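Plates, again

February 13, 2023

Quick one as I've got a bus to catch and the kettle's only just gone on.

So the washing up. I said in October I would sort out the washing up corner and then I didn't, and then it was Crăciun and there were people everywhere and every plate we own was dirty at the same time. You know how it goes. Twice we ate cake off saucers. My aunt ate hers off the lid of a tin and said it was fine, it was not fine.

Anyway. January, new broom etc. Cleared the whole side by the sink. Everything off. Bread bin off, the jar of wooden spoons off, the radio (still sticky, no idea) off. Wiped it down and stood there thinking, right, what do we really need out. And the answer was hardly anything. Something to eat off, something to drink from, something to put the drinks things in while they drip. That's it.

Paraschiva Hodoroagă came round in the middle of this, saw the heap on the floor and sat down on the step with her coat on. She grew up in a house with seven children and has Opinions about dish racks. Her rule is the rack is for cups. Only cups. Plates get dried and go away at once, bowls the same, and if you let plates live in the rack they breed. I laughed but she's right. A full rack is where washing up goes to be forgotten. I had things at the back of ours that I'd been looking for since the summer.

So that's the rule now. Cups in the rack, plates flat on the side just long enough to be dried, bowl last as it's normally the one that's been soaking.

Things I've found out since:

A plate laid flat dries much slower than you think. Use the towel. The big thin one, not the fluffy one, the fluffy one leaves bits.

Cups want to be upside down and tilted a bit or they keep a little puddle in the ring at the bottom, which then goes down your sleeve when you pick it up. Every time. I've been caught three times this week.

I bought a rack from the Plarnport catalogue, sent it back, bought the other one. The first had prongs so close together you couldn't get a mug in without a fight. Postage both ways, grr. The second is much plainer and fits under the window, which was all I wanted. I keep meaning to measure the cupboard for one of those Virkeo shelf things as well, but that's 16 quid for what is basicaly a bit of wire, so it can wait.

Put the bowls on the lower shelf. They used to be up top with the jugs and I had to fetch the stool. Silly, years of that.

Also we got rid of a lot. A LOT. Two boxes to the sale at Cendale hall, mostly odd side plates and the set with the brown flowers that none of us liked but we'd all been too polite to say. Kept the ones with a bit of green on, they're cheerful and they go in the low cupboard without scraping. I did feel a pang about the brown flowers when I was handing them over. Went away by the time I got to the car.
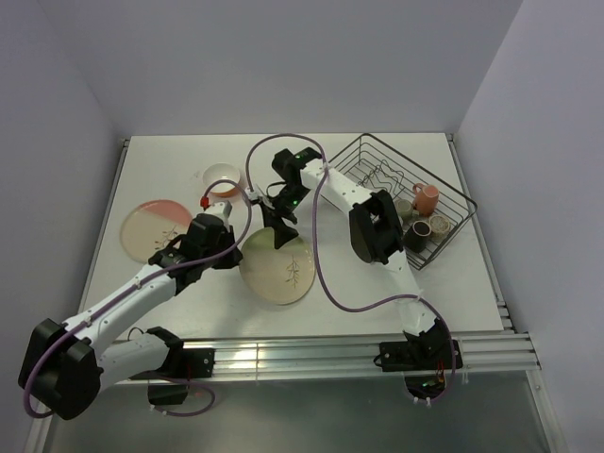 841 words · 4 min read

Two plates, a bowl, four cups in the rack. White top, pale walls, a bit of open table left over to the right of the middle plate. I do like a bare bit of table. Makes me want to put a loaf down on it.

The green edge on the middle plate is what does it for me, by the way. All white would be a bit dentist.

Still to do: the cutlery drawer (don't ask), a hook for the towel so it stops ending up on the back of a chair, and something about the cupboard under the sink, where I think there's a leak or else a very old sponge. Paraschiva says she'll come and look at teh drawer if there's soup. There will be soup. Leek probably, I've got three going floppy.

Will try to write up the soup too. Right, bus, shoes, gone.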